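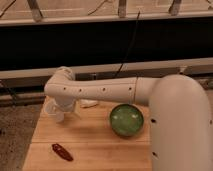 Green bowl on the light wood tabletop.

Zetia Green Bowl, item 402

We sell a lot of bowls and most of them come with a paragraph about how they will change your kitchen. This one is a bowl. It is green. The supplier calls it a "serving vessel with presence" and we have asked them to stop.

What we'd trust it for: cereal, soup, a pile of clementines, keys by the door. What we wouldn't: tossing salad for a family. The sales sheet says it "serves a crowd." A crowd of two, maybe.

The supplier also says "chip resistant." We don't know what that means and they couldn't tell us what test they ran, so we took it off the label. Treat it like any other bowl. Same goes for "stain proof." Albertina Veloso in our returns department left tomato sauce in hers over a weekend and it came clean, but that is one bowl and one weekend.

Diameter: 20 cm at the rim
Color: green only (the gray was dropped in March)
Dishwasher: top rack
Microwave: the maker says yes, we'd keep it short
Oven: no

Price: $21 each. There used to be a set of four in a gift box for more than four singles cost. We don't carry the box anymore.

Stock: 58 left as of Nov 6, 2025. The next delivery from Brenevora has been "two weeks out" for a while now, so we aren't taking back orders.

Returns accepted unused, in the original wrap. You pay postage unless it arrives broken.

Also from Zetia: dinner plate, side plate, mug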